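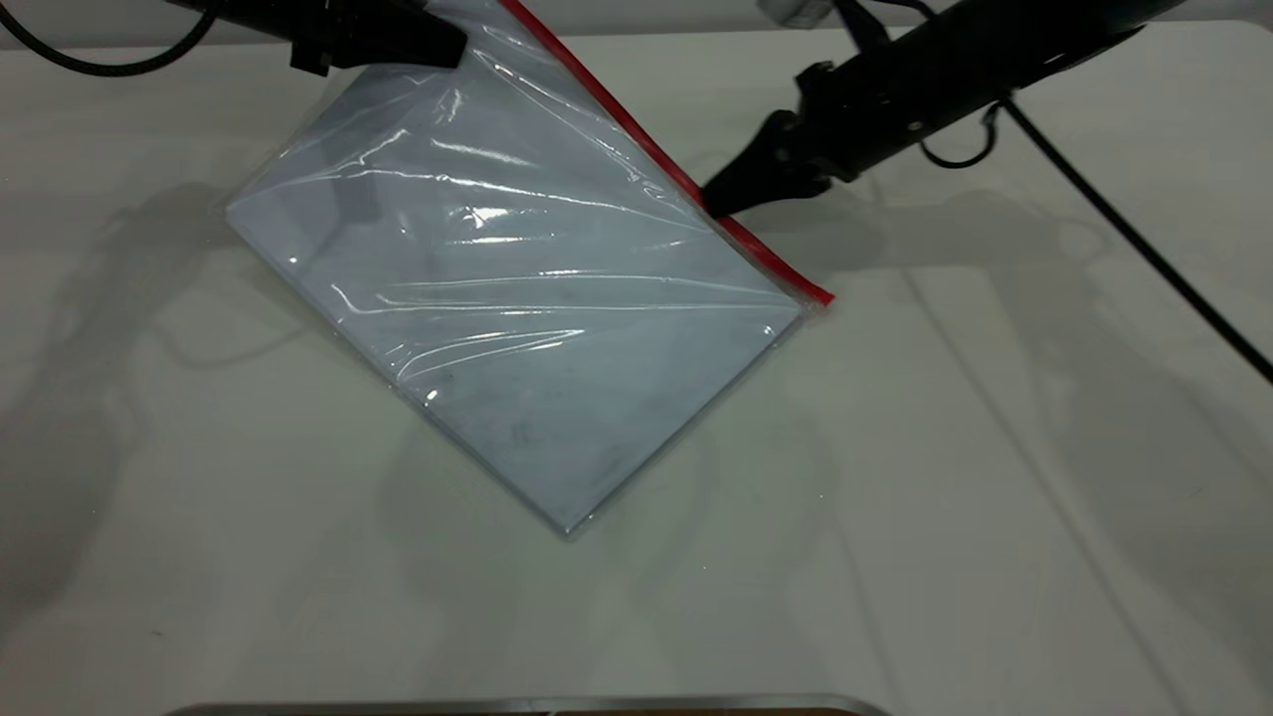

I have spent nine years putting paper into plastic bags. I do other things too, and my job title has the word "records" in it, but if you followed me around with a clipboard you would mostly write down "bag."

For anyone new to this blog, I work at Jaramillo, where we take in other companies' old paperwork, sort it, bag it and send it to the shelves until somebody's lawyer wants it back. When I started, a good day was 400 packets and a bad day was 400 packets with a paper cut. In January we got the arms.

They came from an outfit called Zikberg. There are two of them on one table, black, with grippers where you'd expect hands, and the software that tells them what to do is called Sellanel, which sounds like something you'd take for heartburn. The first week, people from all over the building found a reason to walk past. Somebody from accounting brought a chair.

A zipper bag is a miserable thing to hand to a machine. It's clear, it's shiny, it slides, it's a slightly different shape every time you touch it. A person closes one while thinking about lunch. For an arm it's a two-handed job, one gripper keeping the bag where it is and the other going after the zipper, and for most of the winter that second one would pinch, slip, pinch, back up, and pinch again with the patience of my grandmother threading a needle. We switched to bags with a red zipper strip in the spring. I was told this was for the customers. I have my suspicions.

So what changed for us? Less than the brochure said and more than the meeting said. The brochure had a line about "freeing staff for higher-value tasks." My higher-value task, for the first two months, was flattening bags. I also pulled staples, because the arms don't do staples, and I fed stacks in from the left, and I pressed a green button when it all stopped. I had been promoted to assistant to a pair of elbows.

It did get better. I do less bagging now and a lot more reading, meaning I open the boxes, figure out what's in them and decide what goes with what. I like that part. I'd always liked that part, I just used to get 20 minutes of it before the packets piled up. My thumbs have stopped clicking, too. Last month the table closed 3,538 bags, and I know this because there is a screen by the door that tells us, in a font size I'd call boastful. It does not say how many of them I reopened because the corner was folded over. (80. I kept a list. I'm that kind of coworker.)

What I don't love is the quiet. There used to be four of us around the bagging table and we talked all day long – kids, knees, whether the vending machine was overcharging. Now the table belongs to the arms and we're spread out at our own desks with our own boxes. Nobody lost a job, which I'd have led with if I were a press release. But when Denise retired in May they didn't post her spot, and we can all do that math.

Uriel Tovar, who runs our floor, asked me last week to write up "how the team feels" for the people at Trirna, our parent company, who are deciding whether to buy another pair. I wrote that the team feels fine, that the team would like the big screen turned down a little, and that the team wants one long table back, even if we each bring our own box to it. He said he'd pass along the first one.

I've got a stack from a dental office waiting for me in the morning, every page stapled twice. The elbows can have it when I'm done.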